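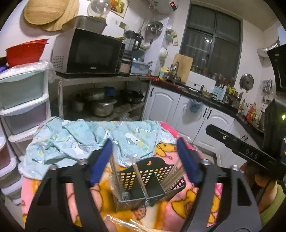 6 min read
Print this page | E-mail this page

Practicing chopsticks and skewers at home with the hand gripper

I got asked at the last club meeting how I practice thin stuff between sessions, so I'm writing it up properly this time (October was a mess and half of you never got my notes, sorry!). It's for anyone in the Ashby robotics club who has signed out one of the two-finger hand grippers and wants to be ready for the sorting round at Drorville.

What you need

The gripper, a caddy with compartments, a bundle of chopsticks, some thin wooden sticks, and something soft to put it all on. I use a fleece blanket with ducks and bears on it and a second cloth bunched up behind. Any blanket will do. The perforated metal caddies are my favorite for this, the kind with a hanging notch at the top of the back, but a plastic one is fine if it stays upright on its own.

Set it up in the kitchen if you can. I know the arena at Drorville is going to be plain white tables, but our recordings from plain white tables all look the same, and Rodel Tan (he runs the training side of the Bulska team, go say hi to him) keeps asking us for busier rooms. Shelves, pots, bottles, a window with curtains - leave it all where it is.

Step 1. Check the pads

Look at the blue pads before you start. Wipe them with a barely damp cloth and let them dry. Then close the fingers on nothing and see that the two pads meet flat. If one side touches first, loosen the bolts on that finger, nudge it over, and snug it up again. Don't crank on them! I stripped one in my first week and had to wait ages for a new bolt.

Step 2. Load the caddy

Chopsticks in one end compartment, thin sticks in the other, and a single stick on its own in the middle. Let them lean however they want. I used to straighten everything between tries and my numbers looked amazing, and then I got to a club session and couldn't pick up a thing.

Step 3. The single stick

Start with the middle one. Come in from the front with the fingers open and one pad on each side of the caddy, stop, and only then tip down toward the stick. Close slowly. You want it across the textured part of the pads, a little below the tip of the stick. Lift straight up until it clears the rim, then lay it on the blanket.

Step 4. One from the bunch

Much harder, and I still grab two about as often as I grab one. Pick a stick that leans away from the others and go for the top end. If you get two, put both back and count it as a miss. Same goes if the caddy tips over.

Step 5. Log it

Write the try number and hit or miss in Grutunari before you touch the next stick. I'm at 1418 tries so far with 171 of them from the bunch, so you can see which part I've been avoiding. The club would like 300 from each of us before we go, in sets of 3 with a breather after each set. Your wrist will thank you, that handle gets heavy.

If the thin sticks keep sliding out, try closing more slowly before you try squeezing harder. And if you come up with a better way to do step 4, please tell me, I'm usually at the bench by the door until 6 p.m.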